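The bottle corner, two months in

Posted June 18, 2025

We moved the formula station in April, from the shelf by the sink to the stretch of granite against the tiled wall. I said I would write up how it was working once there was enough use to judge by. What follows is mostly about layout and powder.

The equipment has not changed: electric kettle, open tub, scoop, bottle in its separate parts. 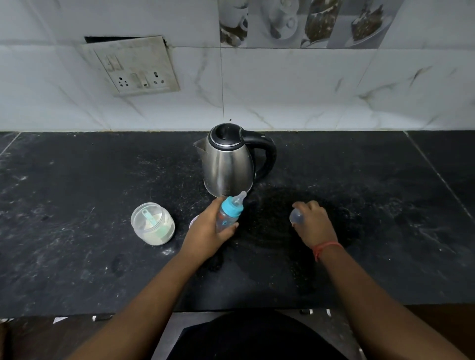
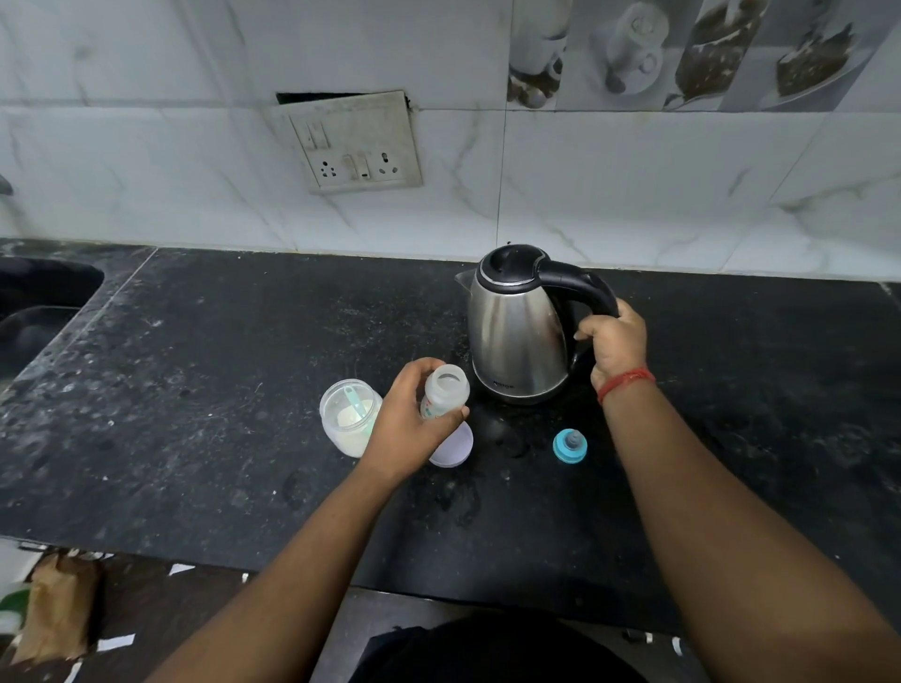 The main reason for the move was distance. On the old shelf the kettle lived on one side of the sink and the powder on the other, so every feed involved carrying an open bottle past the dish rack. The kettle, the powder and the bottle now share one short section of counter. I measured the walk saved out of curiosity and then lost the piece of paper, but it was enough to matter at night.

Powder is the weak point. Black granite hides coffee and shows formula. The scoop goes into the neck of the bottle at an angle, a little falls, and by evening there is a fine film over the work area. Drops of water from the kettle land in it and dry into small pale rings that a dry cloth only smears. The method that works is a barely damp cloth first, then a dry one, both in the same direction. I tried a tray under the bottle for a week. It caught the powder well enough, but it had to be washed and dried more often than the counter, so it went back in the cupboard.

The container is a plain plastic one that we refill from the can. The can has a better seal, but its opening is narrow and the scoop handle sinks into the powder. With the wider container, the handle can lean on the wall and stay clear. We decant only what we expect to use in a couple of days and write the date of the can on a strip of tape stuck inside the cupboard door. The lid goes back on between feeds. It comes off again so often that I have stopped thinking of it as a lid and more as a thing to put down somewhere.

Order of work, as it stands:

Wash hands and wipe the counter.
Boil fresh water.
Take the bottle apart, and set the collar and nipple down on a clean spot.
Water into the bottle, to the mark.
Level scoops, per the can.
Collar and nipple on, cap on, swirl.
Cool under the tap, test on the wrist.

The water goes in before the powder so that the mark on the bottle reads correctly. We follow the can for water temperature and proportions and do not improvise on either. Swirling makes less foam than shaking, at the cost of an occasional lump near the bottom.

I looked at two replacements for this setup. The Vunix is a bottle prep unit that heats and dispenses to a set volume. It is 40 centimeters tall and does not fit under our cupboards. The Zudik is a stand for drying bottle parts, which does fit, and which I would buy if it came apart for cleaning. The forum posts I found on it say the base is glued. For now the parts dry on a rack on the old shelf, so the old shelf has kept one job.

The outstanding item is electrical. The board on that wall is due to be refitted and cleaned up, and Fulton has quoted for the work along with the bathroom fan. The quote is 618 for both, which seems high for the amount of wall involved. I have asked Bellamy for a second figure and am waiting. The tile around it will need a new bead of sealant afterward, in white if I can match it.

Next post will be the pantry shelving, assuming the brackets arrive.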